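作業室備品・収納打合せ 議事録

時期:3月
時間:10時開始
場所:スパーリング(Sperling)棟 作業室
出席:Remigiusz Bednarek(進行)、設備担当、資材担当、総務担当、記録
欠席:なし
配布資料:作業室平面図、棚割り案、布製収納ボックス(Edari)仕様表

1. 前回議事録の確認
修正1点。棚板の有効奥行の記載に、背板の厚みが含まれていた。設備担当が数値を差し替え、共有フォルダの版を更新済み。その他は異議なく承認。

2. 作業台(Kostby)の天板について
2.1 現状
設備担当より報告。天板は明るい色の木目で、長く波打つ木目が斜めに走っている。幅の実測値は1425 mm。平面図には古い台の寸法が残っているため、図面側を実測値に合わせる。
光の当たり方により、中央から右寄りで木目が見えにくくなる。仕上げの劣化を疑う意見が事前に出ていたが、視線の角度を変えると見え方も変わることから、反射によるものと判断した。

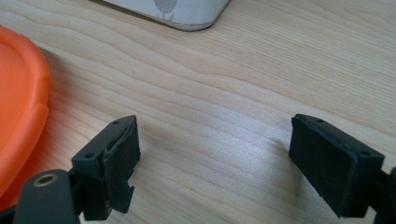
2.2 手入れ方法
資材担当より、現行の手順書に天板の清掃方法の記載がないとの指摘。次のとおり追記する。
・乾いた布で木目に沿って拭く。
・汚れが残る場合は、固く絞った布を使用し、その後に乾拭きする。
・研磨剤入りの洗剤およびメラミンスポンジは使用しない。
・粘着テープによる位置決めは当日中に剥がす。
オイルの塗布については意見が分かれた。設備担当は年1回の塗布を提案。総務担当は、塗布後に布製品を置けない時間が生じる点を挙げ、時期を連休前に限定するよう求めた。天板の仕上げの種類が納品書から読み取れず、塗布の可否自体が未確定である。購入元のTrastowに仕様を照会し、回答を待って決定する。

2.3 デスクマットの要否
全面敷きのマットは採用しない。端部が浮いて収納ボックスの底が引っ掛かるという過去の事例が、設備担当の記録にある。刃物を使う作業に限り、カッティングマットを都度敷く運用とする。マットの保管場所は議題4の棚割りで扱う。

3. 布製収納ボックス(Edari)について
3.1 仕様の確認
対象は上部が開いた長方形の布製ボックス。白地に灰色のたんぽぽ風の柄が入る。蓋なしで使用する。仕様表には外寸のみ記載され、内寸の記載がない。資材担当が実物で測り、仕様表に欄を追加する。測定位置は底面と上縁の2か所とし、柔らかい上縁の寸法は参考値として扱う。

3.2 上縁の形状
布が折れる箇所で上縁がわずかに下がり、直線にならない。棚板との隙間を外寸どおりに詰めると、出し入れの際に上縁が棚板に触れる可能性がある。協議の結果、棚板下面との間に10 mmを確保することで合意した。
補強の案として、上縁に樹脂製の芯を通す方法と、内側に厚紙を立てる方法が出された。前者は縫製の加工が必要で費用が読めない。後者は厚紙が内側で倒れ、小物を取り出しにくくなるおそれがある。いずれも今回は見送り、使用後の状態を見て再度検討する。

3.3 中に入れる物
小物を1点だけ入れた場合、手前側の壁の陰に入り、長辺の正面からは一部しか見えない。上から覗けば底面まで確認できる。

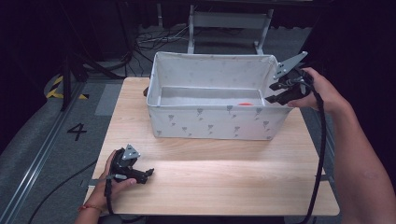
高い段に置くと中身の確認が難しくなるため、小物用のボックスは腰の高さより下の段に限る。上段は衣類、布類、梱包用の緩衝材など、かさがあって取り違えのないものに充てる。
Bednarekより、箱の中に仕切りを入れるかどうかの質問があった。資材担当の回答は、底面が平らなため市販の仕切りケースは安定するが、ケースの分だけ有効な容積が減るというもの。下段のうち文具用の箱にのみ入れることとした。

3.4 ラベル
布面への直接の貼付は、剥がした際に糊が残ることから行わない。布に穴をあける留め具も使用しない。ラベルは棚板の前縁に掛け、箱ではなく位置に対して付ける。表記は品目名のみとし、担当者名は入れない。

3.5 追加購入
追加数は4個。1個あたりの上限を3000円とする。同柄の在庫がない場合は無地の白で代替する。外寸が異なる製品は、価格にかかわらず対象外とする。

4. 棚割りおよび床面の整理
4.1 床面
作業台の奥側の床に物が多く、棚の設置位置の墨出しができない。棚の搬入より先に床面の整理を行う。手順は次のとおり。
(1) 床置きの物を、使用中、保管、廃棄候補に分ける。
(2) 使用中の物は壁際へ寄せ、通路を空ける。
(3) 保管品は品目を記録してから箱に入れる。
(4) 廃棄候補は総務担当が確認するまで処分しない。
分類は作業台の上で行う。箱を台の奥寄りに置き、手前を仕分けの面として空けておく。箱の長辺を手前に向けると、両側から手を入れやすい。

4.2 棚割り案
配布資料の案を一部変更して承認。変更点は以下。
・カッティングマットは最下段の側面に立てて保管する。
・緩衝材を中段から最上段へ移す。
・中段の空きは当面そのままとし、予備品の仮置きには使わない。
仮置きを認めると恒常化するという総務担当の意見による。設備担当からは、搬入当日だけは例外としたいとの申し出があり、当日限りで了承した。

4.3 電源コードの扱い
台の縁から床へ垂らすコードは、通路側を避ける。コードを箱の下に通さない。余長は床上で輪にせず、面ファスナーで束ねる。コード受けの取付けは、天板への穴あけを伴う製品を除いて選定する。

5. その他
作業室の鍵の貸出簿について、返却時刻の欄が狭いとの指摘。総務担当が様式を改める。
平面図の縮尺表記が印刷サイズによって合わなくなる件は、縮尺の併記をやめ、主要寸法を直接記入する方法に改める。

6. 決定事項
・天板の手入れ手順を手順書に追記する。オイル塗布の可否は保留。
・棚板下面とボックス上縁の間隔は10 mmとする。
・小物用のボックスは下段に置く。
・ボックスを4個追加する。上限は1個3000円。
・床面の整理を棚の搬入に先行させる。

7. 担当
設備担当:平面図の修正(天板幅1425 mm)、コード受けの候補提示
資材担当:ボックス内寸の測定、仕様表の更新、見積りの取得
総務担当:廃棄候補の確認、貸出簿の様式改訂
Bednarek:Trastowへの仕様照会
記録:手順書改訂案の回付

次回は仕様照会の回答を受けてから日程を調整する。議題は天板のオイル塗布、棚の搬入日、コード受けの選定。

以上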